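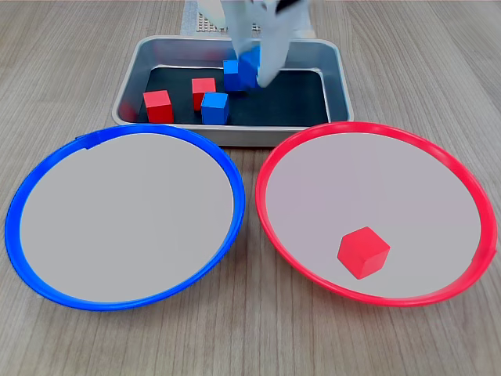 The Arithmetic of Shared Custody

A parenting schedule is a counting problem before it is anything else. Fourteen nights have to be divided between two homes, and the division sets the child's school route, the support payment, and the number of times a week a backpack changes cars. Most separating parents begin with the number of nights. The mediators at the Lurngate family service in Belen begin with the handoffs.

A handoff is any point at which a child passes from the care of one parent to the care of the other. A week-on, week-off schedule has one per week. The pattern called 2-2-3, in which each parent takes two nights, then two, then three, has three. Both give each parent seven nights in 14, and on paper they are equal. For a child of four, a week away from either parent is long. For a child of 12 with a trombone and a science project, three moves a week is a lot of carrying.

Lurngate's intake form runs to 18 pages. The first part covers work hours, commuting time, and the school calendar. The second asks each parent to write out an ordinary school day by the clock, from waking to lights out, as it was before the separation. The two versions are then laid side by side. They seldom match. Fathers in particular tend to leave out the things they do without being asked, such as the dentist, the permission slips, and the early half hour when the house is quiet and one child is already up. Others list tasks they have never done. The form has no column for intent, and the mediators do not add one.

From these sheets a draft schedule is built. It is tried for a fixed term, usually from the end of the school year in June until the fall, and then revised. Parents are asked to record three things during the trial: late handoffs, missed handoffs, and swaps. A swap agreed to by both sides is not a fault. A schedule with many swaps usually has a wrong night in it, and the record shows which one.

Distance matters more than most parents expect. If the homes are within 3 miles of each other, nearly any pattern can be made to work, and older children start to move between them on their own. At 50 miles, school nights have to sit mostly with one parent, and the other's time collects in weekends and vacations. At 1000 miles the week stops being useful as a unit. Those plans are written by the year, with flights assigned to one parent or the other, and with a rule for who pays when a flight is changed.

Clothing is the most common subject of the small disputes. The usual advice is to keep a full set in each home and to let only the coat, the shoes, and the school bag travel. Medicine travels in its own pouch and is handed from adult to adult. Favorite toys belong to the child and go where the child goes, including when one parent bought them.

Phone calls need a rule as well. A set time works better for young children. For teenagers it can feel like roll call, and many plans drop it after age 13 or so.
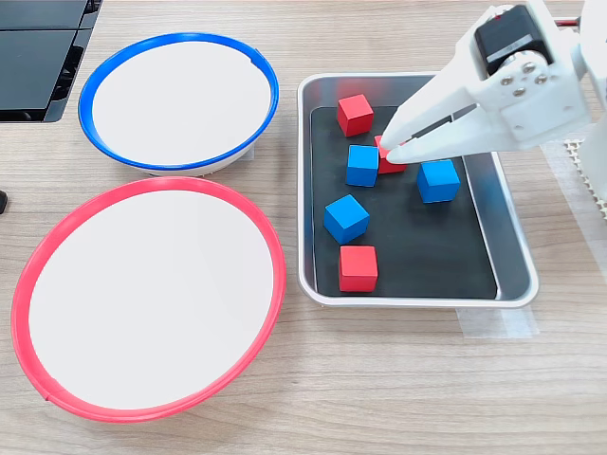
Jeferson Prado holds that the form asks about the wrong day. An ordinary school day, he wrote in a letter to this magazine, was easy to describe and easy to divide, and his own plan handled it well. What it left out was the sick day. His daughter ran a fever on a handoff morning, and the plan did not say whether she should be moved, who would miss work, or whether the lost night would be made up later. He and her mother settled it by phone in the end, but he would have liked one paragraph in writing.

Lurngate's current draft does include such a paragraph. A child with a fever stays where she is until the next morning, the other parent may visit, and the night is not owed back unless the illness runs past the second day. Parents can strike it out. The paragraph on snow days, which comes next, is longer and still being rewritten.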